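Comparing gripper fingers on thin plastic bags

Last updated: December

This page covers the procedure used at the Zurkport bench to compare finger sets on clear and printed produce bags. It assumes a two-arm cell with a small camera at each wrist, one fixed camera over the table, and a parallel gripper on each arm. The same steps work with one arm if you leave out the two-handed section.

Rigid test blocks say very little about how a finger handles film. A block fills the gap between the fingers and stops them. A fold of bag film gives the fingers almost nothing to stop against, so the result depends on how well the tips meet, how the surface grips, and how the controller behaves near zero opening. Most of the differences we record between finger sets come from the last few millimeters of travel.

What you need

- The finger sets to compare. We use the Uvico tapered fingers as the baseline and swap in the others on the same carriers.
- A controller that can hold a force target with the fingers nearly closed. The settings below are for the Cindino controller.
- Rind, or any other logger that records finger position, motor current and camera frames on one clock.
- Several zip-top bags of the same type, plus a few unsealed printed bags.
- Contents that push the film out unevenly. Leafy items are good. Boxes are too easy.
- A perforated basket as the drop target.

Keep the bags from one pack together. Film thickness varies between packs more than you would expect, and mixing them adds scatter that looks like a difference between fingers.

Set up the bench

Clamp both arm bases to the front rail and check that neither one shifts when you push on the extended arm by hand. Route the wrist camera cable along the arm with enough slack for full wrist rotation. If the cable pulls tight at the end of travel, it will load the wrist and show up in the current trace as a false contact.

Set exposure by hand on all cameras and lock it. Auto exposure reacts to reflections on the film, and the brightness of the whole image then jumps whenever the bag turns. Set the wrist cameras first, with a bag held up close. Some clipping on the folds is acceptable. What has to stay readable is the tip of the finger and the piece of film right beside it.

Leave some ordinary objects at the back of the table. They give the fixed camera and the wrist cameras shared features, and they make it easy to spot a bumped camera between sessions.

Zero the fingers

1. Remove everything from between the fingers and wipe the tips with a dry cloth.
2. Close at the lowest speed until the tips touch.
3. Store that position as zero in the Cindino setup screen.
4. Open, close again, and compare. If the two readings differ, look for play in the finger carriers before going on.
5. Repeat after every finger swap, even between two sets of the same model.

Do six warm-up grasps on a scrap bag before logging anything. Finger pads that have been sitting pick up dust, and the first few closures are not typical of the rest.

On a zip-top bag, approach the lower end first. It is a single clean pinch with no closure in the way, and it tells you quickly whether the zero is good. The wrist view should show the tip against the film with the contents well clear of it.

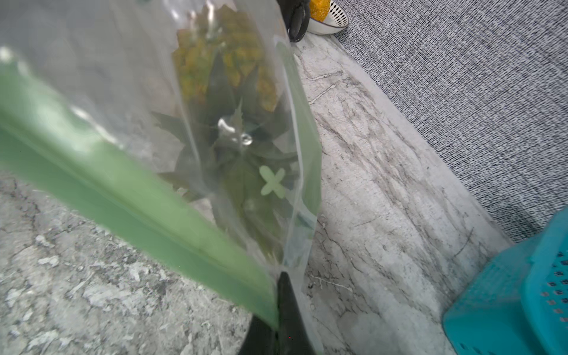

Set the pre-opening and closing force

Wide openings are a common mistake. With the fingers fully open, the closing stroke sweeps the film ahead of the tips and pushes the fold out of reach. Set the pre-opening to 6 mm for the approach, then close from there. If your localization is not good enough to hit a fold with that opening, fix the localization first and come back.

For force, start at the lowest value the controller will hold without hunting. Raise it one step at a time until the film no longer slides when the arm lifts. Write down that value and the one below it. The gap between "slides" and "holds" is narrow on textured pads and wider on smooth ones, and it is one of the more useful numbers in the whole comparison.

Two controller settings matter here:

- Position deadband. The Cindino default is wide enough that the fingers can report closed before they are. Reduce it.
- Stall timeout. Lengthen it. A short timeout cuts the motor back just as the film begins to bunch, and the grip relaxes at the worst moment.

Do not tune these separately for each finger set. Pick values on the baseline fingers and leave them alone until the comparison is finished. Force is the only parameter that changes between sets.

Run the pinch test

The pinch test measures how much film the fingers collect and whether they keep it. Lay the bag flat, pick a fold point, close, and raise the arm straight up until the bag hangs from the tips. Hold. Then rotate the wrist slowly in both directions.

A good pinch pulls the film into a narrow point at the tips, and the sheet opens out evenly from there. When the fingers are out of line, one side of the sheet gathers tighter than the other and the point drifts toward the edge of the pad as the wrist turns.

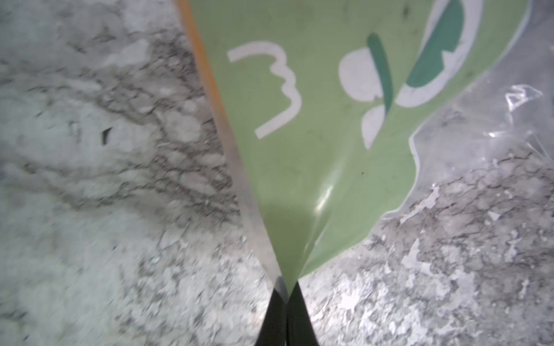
Rotation is where most finger sets separate. Straight lifts load the film evenly, so nearly any finger passes if the force is high enough. Turning the wrist puts a peeling load on one edge of the contact. Square-edged tips tend to crease the film there and hold. Heavily rounded tips let it roll out a little at a time, and you can see the finger position creep toward zero in the Rind log well before the bag lets go.

Log every attempt, including the bad ones. We do 40 attempts per finger set and mark each one with a single code:

H – held through lift and rotation
S – slid but stayed in the fingers
D – dropped
M – missed, no film between the tips
T – torn or punctured film

Keep M apart from D. A miss is mostly a localization or approach problem, while a drop belongs to the finger. Lumping them together is the fastest way to end up blaming the wrong part. Replace the bag after any T, and also once the film has taken a permanent crease at the fold point, since a creased bag is much easier to grab than a fresh one.

Test in three bag states: flat and empty, loosely filled, and open with the contents near the mouth. The order does not matter much as long as it is the same for every finger set.

Add the open-bag test

The open-bag state is the hardest for the cameras and worth its own section. The gripper has to take one layer of film at the mouth without catching the contents or the opposite side.

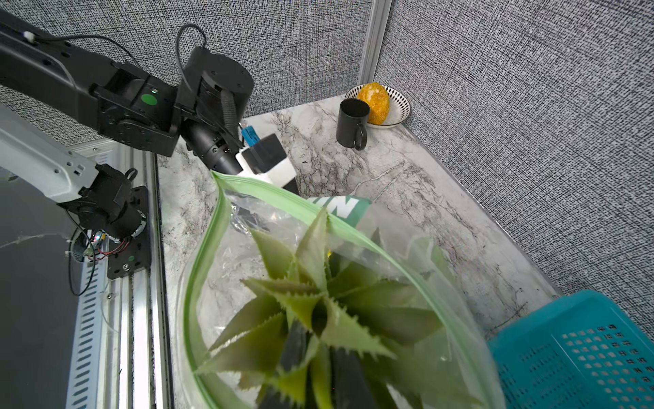
Layer separation depends more on approach angle than on finger shape. Bring the tips in across the rim, with one finger inside the mouth and one outside, and stay as close to square to the film as the wrist allows. The zipper seal is a useful target. On these bags it is light green against clear film, so it can be picked out by color even where the film itself disappears into the tabletop pattern. Pineapple leaves are a fair test of clearance, as a crown fans out in all directions and will catch an inside finger that goes too deep. If the finger touches a leaf on entry, code the attempt M and add a note.

Check the thickness reading at the end of each closure. One layer at the seal and two layers of plain film can give similar values on some pads, so confirm with the wrist camera before you trust the log.

Printed areas cause a different problem. The ink side of some bags is slicker than the clear side. If a finger set does well on clear film and badly on print, rerun part of the set with the bag turned over before writing it up.

Run both arms together

With the single-arm results in hand, repeat the open-bag state with both arms. One gripper holds the bag and the other works at the contents or moves film out of the way. Start with the second arm parked open near the basket, and bring it in only after the first has a confirmed hold.

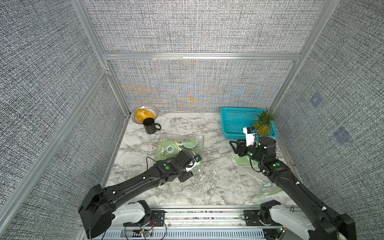

Fixed camera view: left gripper pressed into the bag, right gripper open in front of the basket.

Two-arm runs change the load on the holding fingers. The second arm tugs sideways, in short pulls, and the film sees a force that neither the lift nor the rotation produces. Keep the holding force at the value found earlier. If it has to go up, record the new value in its own column.

Watch for clutter. Small scraps on the table get under the film and change how it folds. Clear the surface between finger sets, and wipe the pads again while you are there.

Read the results

Sort by bag state first and finger set second. Overall totals hide the differences, with the flat state pulling every set toward the same score.

On our bench the Uvico tapered fingers did best at the open mouth, where the narrow tip fits between the film and the contents. They did worst in rotation on slick print. Wider fingers reversed that result: steady in rotation, but poor at getting a single layer. A softer pad on the tapered finger helped the print case at the cost of more M codes, probably from the thicker tip.

A few checks before you compare numbers with another bench:

- Same film, same pack if possible
- Same pre-opening
- Deadband and stall timeout written down
- Zero repeated after each swap
- M and D counted separately

If one finger set shows far more T codes than the rest, inspect the tip edges under a magnifier. Molding flash on a new finger will cut thin film. Remove it with fine abrasive paper, zero again, and rerun the set from the first attempt.

Related pages

Wrist camera exposure for shiny materials
Cindino controller: deadband and timeout settings
Importing grasp codes into Rind
Swapping Uvico finger carriers
Zurkport bench: cable routing for two arms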